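Writing the rules for hand-held grippers

When Fereshteh Golestani joined Wurnel, the written procedure for recording with hand-held grippers was a single page, and most of it dealt with charging. The current version runs to 14 pages. She wrote nearly all of it, and she would like it to be shorter.

Golestani is responsible for recording practice at the company, which collects demonstrations of everyday handling tasks for firms that train robot arms. Her operators hold the grippers themselves and work through tasks at a table. The procedure covers how the table is set, how two people share it, what gets written down, and when a recording has to be thrown out.

"People assume a standard like this is about the robot," she said when we spoke on 6 March 2024. "Mine is mostly about tables. Where the cable goes, who moves first, what you do when you drop something."

Glass jars have their own section. They are used a great deal, partly because clients ask for kitchen tasks and partly because a jar is a hard thing to hold well with two fingers. The rule is that the fingers close on the body of the jar and never on the lid, unless the task is to open it. The operator waits for a count of one before lifting.

"That pause annoyed everyone," Golestani said. "Fast people hate it. But if you close and lift in one motion, the person reviewing it can't say where the grasp ended and the lift started. So they guess, and two reviewers guess differently." 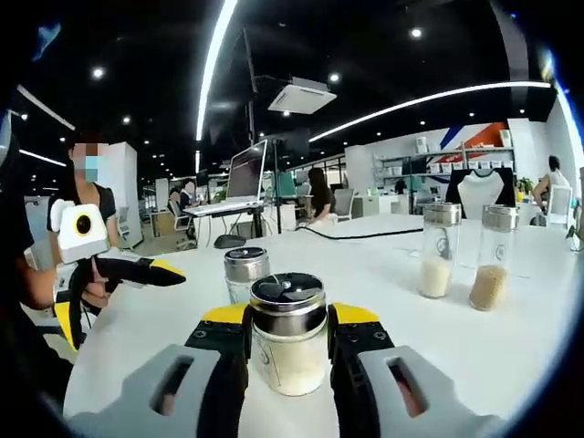

Gripper fingers closed around a jar of rice, with a second operator's gripper at left.

The contents are specified too. Jars are filled with dry goods such as rice, and the fill level is supposed to vary within a set. An early batch for a client called Skova had every jar filled to the same line. The client's engineers noticed before Wurnel did. Golestani had the batch of 300 recordings done over and added a paragraph the same week.

"Full, half, nearly empty," she said. "And you write down which. A full jar and an empty one don't behave the same when you nudge them, and if the log doesn't say, the recording is worth a lot less."

The longest section is on two people working at one table. It was drafted with Adhiambo Muli, who came to Wurnel from a job in warehouse safety at Arsenault and now trains new operators. Muli's first complaint was that the old page had no rule on who had the right of way.

"In a warehouse you would never leave that to manners," Muli said. "You'd have two people reaching politely for the same pallet all day."

Under the present rule, one operator is named as the lead before recording starts. The lead moves first, and the second operator keeps their gripper still until the lead has let go or called the jar clear. Neither reaches across the other. If the fingers of one gripper touch the other gripper, the recording stops and is marked, even if nothing was knocked over.

Muli would go further. She wants the calls to be fixed words, the same for every team, and has a list of six she has been trying out. Golestani isn't convinced. She thinks operators who have worked together for a month do fine with a nod, and that a script makes people talk when they should be watching their hands. The two have agreed to leave it open until the review in April.
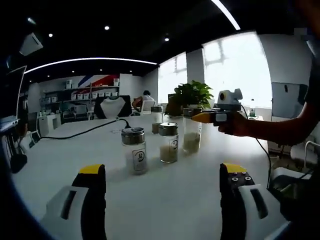

Cables are a point on which they do agree. The procedure says a cable should leave the table by the shortest way that does not pass in front of a jar, and that the slack should be checked by stretching the arm to the far side of the work area before the first recording of the day. Muli has new operators do this check with the table bare, then again with the jars set out.

"They always think they have enough slack the first time," she said.

Some of what Golestani wrote has since been dropped. A rule that jars be set on taped marks lasted a few weeks. It made the tables easy to reset, but the recordings came out too much alike, and the tape left glue behind. The present text says only that positions should change between recordings and that no jar should stand within a hand's width of the edge.

She also cut back the log sheet. It once had 22 fields, and when she went through roughly 200 sheets she found that most operators were copying half of the fields from the line above. The sheet now asks for the task, the objects, the fill levels, who led, and anything that went wrong. The last field is free text and has to be filled in, even if the entry is "none."

Faces are handled in a separate document. People in the room are blurred before anything is sent to a client, and that check is done by someone who wasn't in the session.

Wurnel has shared the procedure with one other company, Hulteo, which asked for it after taking on similar work. Hulteo sent it back with comments, many of them on the drop rule. As written, a dropped object ends the recording. Hulteo would keep going, on the grounds that a robot also needs to see what picking something up off the table looks like.

Golestani said she has some sympathy for that, as long as the object isn't glass. She is drafting a version with an exception for plastic containers and expects Muli to object to it.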